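Suche Suchbegriff eingeben Los

4.2 Was in den Filialen zwischen Lager und Regal passiert

Bevor ich zu den Zahlen komme, muss ich kurz von Limley erzählen, denn dort hat sich meine Fragestellung noch einmal ziemlich verschoben. Eigentlich wollte ich nur wissen, wie oft frische Ware wegen verspäteter Anlieferung abgeschrieben wird (so stand es auch im Antrag). Dann stand ich um halb sechs morgens mit Halldóra Thygesen an der Rampe, und sie fragte mich, warum ich eigentlich nur auf die Lkw schaue. Die Kräuter kämen doch pünktlich! Sie stünden danach bloß zu lange im Gang vor der Kühlung.

Also habe ich umgebaut. Statt der Ankunftszeiten habe ich im Juli die Standzeiten nach der Entladung erhoben, insgesamt 116 Lieferungen an zwei Standorten, Limley und Vallov. Der Händler Kazmi hat mir dafür seine Abschriftenlisten überlassen, wofür ich immer noch sehr dankbar bin, auch wenn ich die Kürzel darin erst nach einer Woche lesen konnte. »AB2« heißt zum Beispiel Bruch, »AB7« heißt Verderb, und »AB9« heißt offenbar alles, wofür gerade keine Zeit war.

Als Schwelle habe ich 50 Minuten außerhalb der Kühlung angesetzt. Darüber kann man streiten, und in der Begutachtung wurde das auch getan. Bei Salat und Kräutern finde ich die Grenze eher großzügig, bei Wurzelgemüse ist sie vermutlich egal. Ich habe sie trotzdem für alle Warengruppen gleich gelassen, damit die beiden Filialen vergleichbar bleiben, und gehe in Abschnitt 5 noch auf die Folgen ein.

Schwieriger war das Bestellsystem Lakix. Es bucht eine Lieferung als eingeräumt, sobald der Lieferschein bestätigt ist, ganz gleich, wo die Kisten gerade stehen. In Vallov wird der Schein oft schon an der Rampe bestätigt, in Limley erst am Regal. Wer nur die Systemdaten nimmt, hält Vallov also für die schnellere Filiale, und auf genau diesen Holzweg bin ich in meiner ersten Auswertung auch selbst geraten! 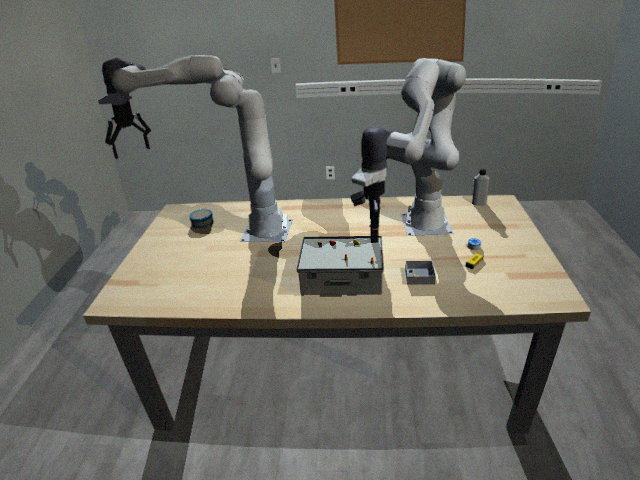
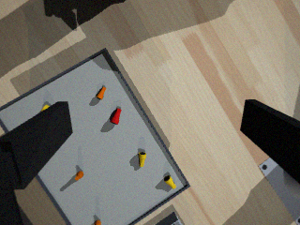
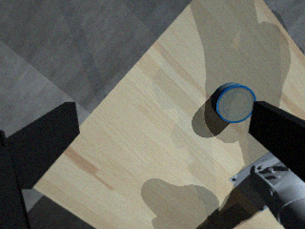
Abbildung 2: Computergerenderte Ansichten mit heller Holztischplatte.

Für die Auswertung habe ich deshalb die Zeiten aus Lakix verworfen und mit meinen eigenen Notizen von der Rampe weitergerechnet. Das kostet Fallzahl, klar, und ein paar Lieferungen ließen sich keiner Warengruppe mehr sauber zuordnen. Die gemischten Kisten mit Beeren und Pilzen habe ich den Beeren zugeschlagen, was die Marktleitung in Vallov übrigens genauso handhabt. Wie sich die Standzeiten auf die Abschriften auswirken, getrennt nach Filiale, steht im nächsten Abschnitt.

Zuletzt aktualisiert: Juli

Kontakt | Copyright | Nach oben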